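Home | News | Campaigns | Advice | Join us | Contact

Print this page | E-mail this page

Harell Tenants' Network questions Arum's "fair heating" promise

October 13, 2023

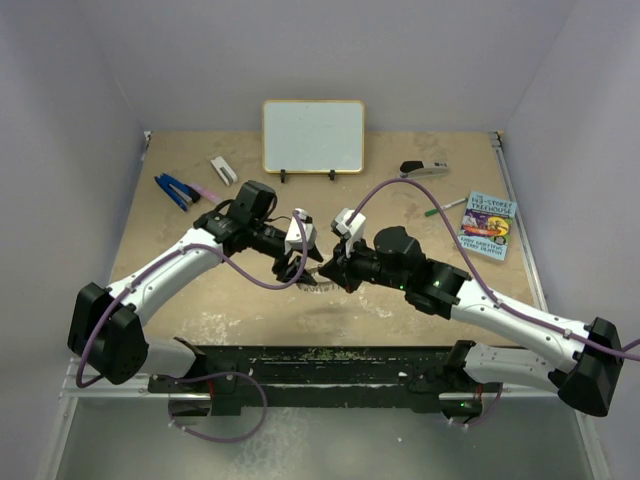 Savings claim rests on four flats

Arum, the landlord for 2,000 homes in Harell, says its new heating tariff will leave "most households better off" when it starts in January. Harell Tenants' Network has read the papers behind that claim and is not convinced.

The estimate comes from a trial in 4 flats on the Bassey estate, all of them on middle floors and all with new windows. Almost 1,000 of the homes due to move to the tariff still have the old ones. Arum has not said how it allowed for that, or whether it did.

The standing charge will go up by 56 pence a week. Arum calls this "modest". It is payable all summer too, when the radiators are off, and tenants who already keep their heating low will have very little left to save.

Helge Rønning, who chairs the Network, said: "We were told the same sort of thing when the Zurkance meters went in. Bills were meant to fall. Mine didn't, and I have yet to meet the neighbour whose did. If Arum is so sure of its sums it can put them in writing and let us check them."

What we are asking for

The Network wants the full trial readings published, including the weeks left out of the summary. It also wants a written promise that no tenant will pay more in the first year - a small thing to ask if the savings are real.

Arum has offered a drop-in session at Bassey Hall. We will go, but a drop-in with leaflets is a poor swap for a proper meeting with minutes.

Tenants who want to compare bills can bring them to the Network's office on any weekday morning.

Ends

Contact: Press desk, Harell Tenants' Network | © Harell Tenants' Network 2023 | Back to top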